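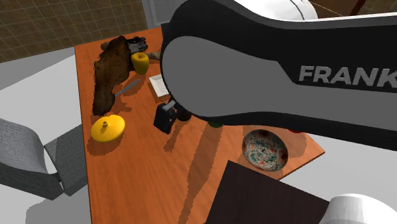 El brazo simulado sobre la mesa naranja, con el pimiento, el cuchillo y el cuenco de puntitos.

Trucos de taller para simular una mesa de cocina (y que el robot no la tire entera)

Por Yatziri Rosales

Llevamos desde abril con el proyecto de cocina en el club de robótica Trolgate y ya tengo el cuaderno lleno de notas, así que las paso a limpio para los equipos que empiezan ahora. El reto suena facilísimo: que el brazo coja un objeto de la mesa y lo deje dentro del cuenco sin tocar nada más. ¡Ya veréis qué divertido se pone en cuanto la mesa tiene cosas!

Todo lo hacemos en simulación. Quien quiera probar después en el banco real tiene que pasar antes la prueba Delham, que es la nuestra de siempre: 36 intentos seguidos sin golpear la mesa.

Antes de abrir el simulador

Id a vuestra cocina con una libreta y mirad cómo está la mesa de verdad a las ocho de la tarde. Nosotros empezamos con todo en fila, separado y mirando al frente, y el programa aprendió a moverse en una mesa que no existe en ninguna casa. Ahora dejamos que las cosas se estorben. El cuchillo cruza el borde de otra pieza, el platito queda pegado al brazo, y ahí es donde salen los fallos buenos.

Medid con cinta métrica lo que vayáis a modelar. Un cuenco dos centímetros más ancho de la cuenta cambia por completo el agarre.

Colocar los objetos

Poned primero lo grande y plano, luego lo que tiene altura y al final las piezas pequeñas. Dejad caer cada objeto desde muy poca altura, medio centímetro basta, y esperad a que se quede quieto antes de añadir el siguiente. Si lo colocáis exactamente a ras de mesa, a veces el motor de física decide que está incrustado y lo dispara contra la pared. El pimiento amarillo nos salió volando tantas veces que el equipo de Gerkach le puso nombre.

Guardad la semilla aleatoria de cada mesa en el nombre del archivo. De las 789 mesas que generamos en la primera tanda, las más interesantes las perdimos por no apuntarla.

Pimientos, cuencos y demás piezas redondas

El pimiento brilla, tiene curvas y es más estrecho por unos lados que por otros. Agarradlo por el cuerpo, nunca por el rabito. Subid el rozamiento poco a poco; si os pasáis, el objeto se queda pegado a los dedos y parece que todo funciona de maravilla hasta que toca soltarlo.

Con el cuenco, ojo a la malla de colisión. La que viene por defecto suele cerrar el hueco como si tuviera una tapa de cristal y las cosas rebotan encima. Hay que partirla en trozos convexos – es una tarde de trabajo y vale cada minuto.

Los cuencos con dibujo nos encantan para practicar visión. El nuestro es blanco por dentro con puntos turquesa, azules, rojos y naranjas, y el primer detector se empeñaba en que estaba lleno de algo. Probad con varios dibujos y también con uno liso.

Cuchillos y piezas finas

Lo más difícil de la mesa, con diferencia. Una hoja delgada tumbada casi no levanta nada y los dedos de la pinza bajan hasta rozar la madera. Tres cosas que nos han servido:

Acercarse despacio en los últimos tres centímetros.
Coger siempre por el mango, también en simulación, para no acostumbrarse mal.
Girar la muñeca antes de bajar, nunca durante la bajada.

En el banco real usamos un cuchillo de plástico sin filo. Esa norma no se discute.

Luz y sombras

Añadid sombras suaves desde el primer día. Nuestra mesa tiene la veta naranja muy cálida y, con sombras por todas partes, un objeto oscuro se confunde enseguida con la mancha que tiene al lado. El equipo de Baudry cambió la posición de las luces en cada intento y su detector mejoró muchísimo en una sola semana. ¡Qué envidia nos dieron!

Cuidado también con el propio brazo. Es grande, es oscuro y cuando se inclina sobre la mesa esconde media escena. Lo que queda debajo asoma apenas por un lado, así que haced que el programa recuerde dónde estaba cada cosa antes de bajar. Otra solución es añadir una segunda cámara en la esquina contraria, pero entonces hay que calibrarla, y calibrar dos cámaras con prisa es receta segura de desastre.

Cuántos intentos hacen falta

Menos de los que pide el entusiasmo. Con 115 intentos bien anotados se aprende más que con 3,000 lanzados de noche sin mirar. Nosotros apuntamos el objeto, la semilla, en qué momento falló y una frase corta escrita a mano. «Rozó el platito al subir» ayuda mucho más que un cero en una tabla.

Notas sueltas

Bajad la velocidad del brazo a la mitad mientras depuráis.
Si un objeto tiembla solo sobre la mesa, revisad la masa, casi siempre falta un cero.
Poned una silla al lado de la mesa. El codo del robot tiene que aprender que ahí también hay cosas.
Copia de seguridad antes de tocar las mallas – antes, no después.
Los equipos nuevos pueden empezar con tres objetos y añadir uno cada vez que consigan diez intentos limpios.

La plantilla de mesa está en la carpeta compartida del club. Si mejoráis el cuenco, subid vuestra versión, ¡que la nuestra todavía cojea un poco!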